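# Lulon eight-deck dealing shoe

I've sold card room bits and pieces from my little shop for a good while now, and the Lulon is the one I end up talking about most. It's a dealing shoe for blackjack, baccarat and anything else you'd deal from more than a couple of packs, and it's made by Udano, who also do the discard tray further down the page. I have one at home. It comes out most weeks and it's got a scratch on the lid from where I dropped a chip rack on it (my fault entirely).

If you've only ever dealt blackjack from the hand, a shoe changes the evening more than you'd think. You shuffle once, everyone cuts, and off you go for ages before you have to stop and shuffle again. People chat more! The game gets a rhythm to it, and whoever's dealing gets to feel a bit glamorous.

## What you get

- The Lulon shoe in smoke black, with a hinged lid
- Weighted wedge with a roller, which pushes the cards down to the mouth
- Two cut cards, one yellow and one red
- Four stick-on rubber feet, plus a spare
- A folded sheet of instructions that I'd ignore in favour of what's written below

Cards aren't included. I know that annoys people, so I'm saying it high up.

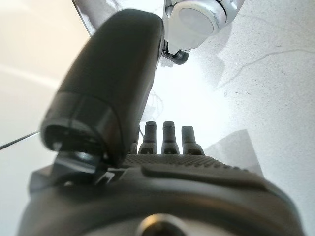
*Dark grey finger and black bracket, close up.*

## Size and weight

The shoe is 383 mm long and weighs 866 g with nothing in it. It's heavier than the cheap clear ones and I think that's the best thing about it. A light shoe creeps towards you every time you pull a card, and by the end of the night you're dealing from your lap. The Lulon stays where it's put, even on a bare tabletop with no felt, as long as you've stuck the feet on.

It will take eight full decks of standard poker-width cards. Bridge-width cards will go in but they wander about from side to side, and you'll get the odd one coming out crooked. If you play with bridge-width at home, get in touch before ordering and I'll tell you whether the narrower Udano shoe is back in.

You can run it with fewer decks too. Six is lovely. With one or two in there the wedge ends up nearly at the mouth from the off, so it works but looks a bit daft, and I'd just deal by hand.

## Which cards to use

Plastic or plastic-coated, please. Plain paper cards go soft at the corners after a few sessions in any shoe, and once they're soft they cling together and you'll pull two at once, usually at the exact moment somebody has a big bet out. I use Varura decks, which are all plastic, have a linen sort of finish and come in red or blue backs. Buy them all in one colour for a shoe (someone always asks if they can mix them, and you can, but then the whole table knows what's coming next from which pack).

New cards want a proper wash before the first game. Spread the lot face down on the table, swirl them round with both hands for a few minutes, then gather them up and shuffle in chunks. Nobody can riffle eight decks in one go, so don't try. I split the stack into piles I can hold comfortably, shuffle each pile into its neighbour, and keep going till I'm bored. 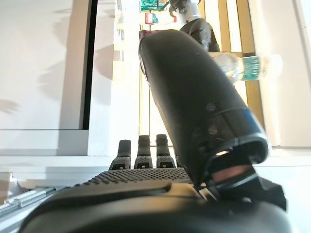
## Loading it

1. Lift the lid and take the wedge right out.
2. Have a player put the cut card in, then complete the cut.
3. Put the second cut card in towards the back, a deck or so from the end. That's your signal to reshuffle.
4. Slide the cards in face down with the top of the stack towards the mouth.
5. Drop the wedge in behind them, roller side down, and let it settle.
6. Burn one card and deal.

If the first few cards feel stiff, lift the wedge a touch and let it down again. Brand new shoes are a bit grippy at the mouth and mine took a couple of evenings to loosen up. Please don't oil it! A dry cloth is all it wants.

## Where to put it on the table

Left-hand side if you're right-handed, angled in towards you, with the discard tray on the opposite side. Left-handed dealers just flip the lot. I'd leave a hand's width between the shoe and your chips, and put the Gashi layout down first if you've got one, as the printed betting spots tell you pretty quickly if the shoe's in somebody's way. The Gashi is a roll-out felt with a rubber back and it's sized for a normal dining table, so you don't need anything fancy underneath.
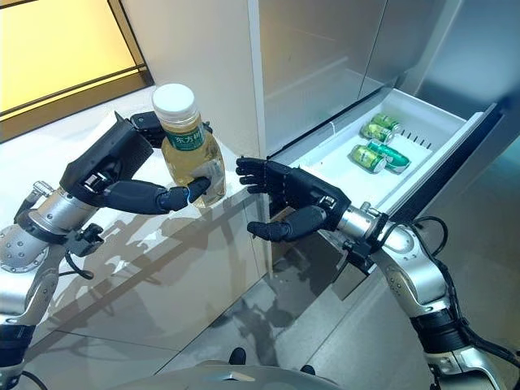
Spills are what finish off most home card kit, far more than wear. Plastic cards will wipe clean, but liquid down inside a shoe gets under the roller and leaves it tacky, and felt never quite forgives you either. My house rule is that anything with an open top lives on the side, and if you want a drink in reach of the cards it should be something like that bottle of tea with its white screw cap. Glasses can go on a stool behind you. If the worst does happen, take the wedge out, wipe the inside with a barely damp cloth, and leave the lid open overnight.

## Questions I get a lot

**Is it a real casino shoe?**
It's the same general shape and it deals the same way, but it's built for home games and charity nights. There's no lock on the lid. If you're kitting out a licensed room you'll want something else, and you'll probably have rules to follow on what.

**Can I use it for baccarat?**
Yes, I do. Eight decks is the usual thing for baccarat, so it suits it nicely, and players can pass the shoe round if they like, though with that weight it's more of a shove.

**Does it come in clear?**
It used to. Udano stopped making the clear one last December and I've none left. I think the smoke black looks smarter anyway, and fingerprints don't show up half as much.

**Do you sell the wedge on its own?**
I do, same for the cut cards. They go missing down sofas. Have a look under spares.

**What if it turns up cracked?**
Send me a photo of it and the box and I'll get another one out to you. Keep the packaging until you've given it a good look over.

## Goes well with

- Udano discard tray, eight-deck, smoke black
- Varura plastic cards, poker width, red or blue
- Gashi roll-out blackjack felt, green

Orders in before noon go out the same afternoon. If you'd like the shoe, tray and felt together, add all three to your basket and the postage drops to that of a single parcel.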